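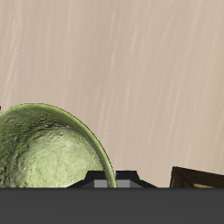
Wrist cam view, green bowl close in on the left, crate corner bottom right

Ticket: Bielecka sim kit - place step stalls with big bowl
Status: Open, waiting on vendor
Priority: Medium
Product: Bielecka tabletop kit, kitchen pack, trial license
Opened: 20 January 2022

Summary

Trial of the Bielecka kit, kitchen pack. Task is the stock one, "green bowl into crate". Arm gets to the bowl fine, then planner quits on the place step with "goal region occupied". Fails most runs, not all. Small bowl version of the same task is fine. Need to know if this is a bug, a setting, or just how the pack ships, before we pay for seats.

Setup

Stock kitchen scene, stock arm and gripper, nothing swapped. Default lighting. Planner timeout at 75 seconds, default. Physics step left alone. Object seeds random unless noted below.

Steps to reproduce

Load kitchen pack
Pick task "green bowl into crate"
Leave clutter on
Run with any seed, we used 7 first
Wait. Planner either finds a path in the first few seconds or sits there till timeout

Expected: bowl set down in crate, gripper opens, task marked done.
Got: arm holds still, log fills with the occupied message, run marked failed.
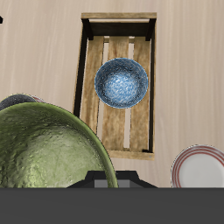

Undinmont Automation - Simulation Tools Desk

Log, newest at the bottom

Entry 1
Reran seed 7 with clutter on. Same stall. The blue bowl is already in the crate in this layout, so my first guess is the checker treats the whole crate floor as taken. But then why does it pass some of the time with the same layout type? Not consistant.

Entry 2
Clutter off. Passes. Turned it back on, stalls. So clutter matters, no surprise there.

Entry 3
Tried shrinking the goal region by hand in the task file. Manual says the value is a margin in millimeters, the tooltip in the editor says percent. Which one? Set it to 2, no change either way. Set it to 200 as a joke and the editor took it without a warning, then the task wouldn't load at all. Had to restore the file from backup. Filing that one seperately but vendor should know - no range check on that field.

Entry 4
Sent first note to vendor support. Auto reply only.

Entry 5
Looked at the side camera instead of the wrist one. Much easier to see what's going on. Wrist view loses the whole bottom strip behind the arm body, and the big bowl runs out of view on the left, so you can't judge clearance from it. Would not use wrist view alone for debugging placement. Editor opens on it by default, please change that.

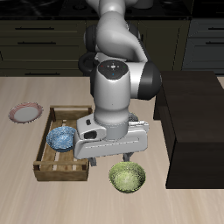
Side camera, gripper over the green bowl, crate with blue bowl to the left

Entry 6
Turned on the collision overlay. The crate has one solid box as its collision shape, looks like, top to bottom. Visual model has slats and gaps and low walls, overlay shows none of it. If that's what the planner is using then nothing large will ever count as "inside" unless it comes straight down the middle. Would explain the odd pass.

Entry 7
Vendor reply came in. Short version:
- known issue with container objects in the kitchen pack
- fix is planned, July release at the latest
- workaround is to swap the crate for the one in the Flellberg add-on, which has a proper hollow shape

Add-on is not part of the trial. Asked for a temp key.

Entry 8
Temp key received, did not activate. Wrong product code on it. Asked again.

Entry 9
While waiting, wrote our own collision shape for the crate, floor plus four walls. Took most of the afternoon, import tool kept flipping the up axis. Once it was in, planning got a lot faster and the stall message went away on seed 7. Did not fix everything, see next. 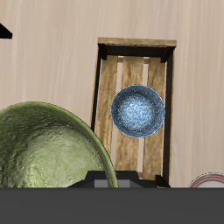

With the new shape the planner will go for the crate but it still wants a clear spot the full width of the big bowl. If the small one is sitting past the middle slat toward the right, there isn't enough room by its math and we're back to timeout. Fair enough for a strict check, but the task text only says "into crate", says nothing about flat on the floor. Stacking should be allowed or the task should say it isn't.

Entry 10
Found a stacking flag in the config, not in the manual. Off by default. Turned it on, got one clean pass and then a crash on reset. Crash log attached to the vendor ticket. Leaving the flag off for now.

Entry 11
Second key works. Flellberg crate loads, but it's a different size from the stock one so old task files need new goal numbers. Not a drop-in swap like support said.

Where it stands

Stock crate: broken for large objects, don't use
Our patched crate: usable, clutter layouts still hit or miss
Flellberg crate: loads, only lightly tested

Notes for whoever picks the kit

Rest of the product is decent. Install was painless, rendering is good, side camera is sharp enough to read the gripper position by eye. Grasping itself gave us no trouble on any object. Docs are thin and in two spots just wrong (see entry 3, entry 10). Support answers but slow. Compared with Senolau, which we trialed before this, the scenes look better and the planner is weaker. Senolau at least tells you which object is blocking.

Open questions for vendor

Millimeters or percent on the goal margin?
Is the stacking flag supported or left over from somthing?
Can the occupied message name the object?
Does the trial clock stop while we wait on the July fix?

Next: rerun full seed list on patched crate, clutter on, side camera recording. Will update here.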